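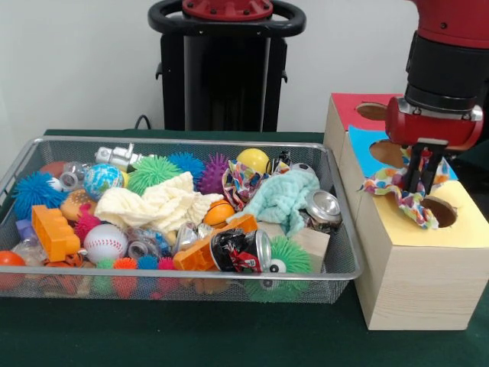 The inspector said she had heard that one before, the one about the machine doing the thinking for you, and would the shift lead please show her the log anyway.

The shift lead did not move right away. He had been at the Durnby plant for nine winters and he had shown the log to a good many people. It was a green book with a cracked spine, kept on a nail by the loading door. The new autoclave kept its own log, on a screen, in blue letters. The salesman from Tramell had told them in February that they could throw the green book out.

"It's all in the unit," the shift lead said.

"I'll look at the unit after," she said.

He gave her the book. She turned to the back, where the pages were still mostly white, and ran a finger down the column of loads. Red bags from the hospital at Tunden, yellow bins from the dental offices, a drum or two from the veterinary school. Beside each was a time in, a time out, and a set of initials. Beside the last 2 loads there was nothing in the final column.

"What goes here?"

"Spore test. The strip goes in with the load and then it sits in the incubator. If it stays purple, you killed everything."

"And these?"

"The unit passed them."

She looked over at the unit. It took up most of the far wall, a long steel barrel with a door like a bank vault's, and on the panel beside the door a green light was burning. She had seen green lights in four counties. She had seen one on a machine with no steam line hooked up to it.

"How does it know?" she said.

He said it had probes. It read the temperature in the chamber and the pressure in the chamber, and when it had held both for long enough it let you open the door. The salesman had explained it with his hands. There was an Arai controller in it, the good one, and the salesman had said the word Arai as if they should all take off their hats.

"Where are the probes?"

"In the chamber."

"In the bags?"

He thought about that longer than he wanted to. The bags came in packed tight. People stuffed them until the necks would hardly tie, and in the middle of a bag like that you might have a wad of wet gowns as thick as a mattress. He had pulled one open in the old days, with the old machine, and the outside had been too hot to touch and the middle had been cool as a cellar. That was why they had started with the strips. It was his own idea to bury them in the center of the load, and he had written it on a card and taped it up, and somebody had taken the card down when they painted.

"By the drain," he said. "The probes are by the drain."

She wrote that down. Her handwriting was small, and he could not read it upside down, though he tried.

"We run it hot," he said. "We run nearly 900 pounds a day through there. We never had a complaint."

"Who would complain?"

He opened his mouth and shut it. The stuff went through the shredder and then it went to the landfill, and the gulls did not write letters.

At 3 in the afternoon the barrel let out a long sigh and the panel chimed. The display said CYCLE COMPLETE, and under that it said LOAD SAFE. The two loaders put down their coffee and pulled on their gloves. They were young, and they had come after the old machine was gone, and when the panel said safe they went and opened the door.

"Hold on," the shift lead said.

They looked at him. Steam rolled out along the ceiling.

"Leave it on the cart. Nobody shreds it."

"It says safe," one of the loaders said.

"I know what it says."

He went to the cabinet over the sink and moved the paper towels and the jug of soap. The box of strips was behind them. There were plenty left, and he turned it over to find the date on the bottom, which was good until fall. He could feel her watching him. He did not believe she was being kind, keeping quiet like that. He thought she was probably just letting him get it all out on the table where she could count it up.

He took three strips and a length of string and walked over to the next cart, the one still waiting to go in. He picked the fattest bag. He tied the string to the strip so he could find it again, and pushed it down as far as his arm would go.

"How long in the incubator?" she asked.

"Till tomorrow."

"And the load on the cart?"

"It goes back in with this one. Then it sits too."

"The truck's due at five," said the loader.

"Then the truck can be mad."

The inspector turned to a clean page. She asked what the old machine had cost to run, and whether anybody had compared, and he said the Tramell people had given them a chart. She asked if she could see it. It was in the office, in a frame. It showed 220 customers, all satisfied, and she stood reading the small print at the bottom for quite a while before she asked him who had done the asking.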